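Rillness Demonstration Program: Frequently Asked Questions

Who may record demonstrations?
Any operator who has completed the Prallmont training session.

How many demonstrations does each task require?
The minimum is 472. Operators record no more than 10 before a break.

May I use remote control instead of the hand-held gripper?
Yes, for tasks marked "remote" on the task sheet. Do not mix the two methods within one set.

How should the fingers be placed at the start?
Open wide, on either side of the object.
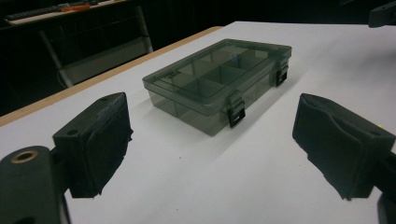 Organizer box with both latches closed, between the open fingers.

Whom do I contact about a rejected set?
Harish Salian, Operator Support.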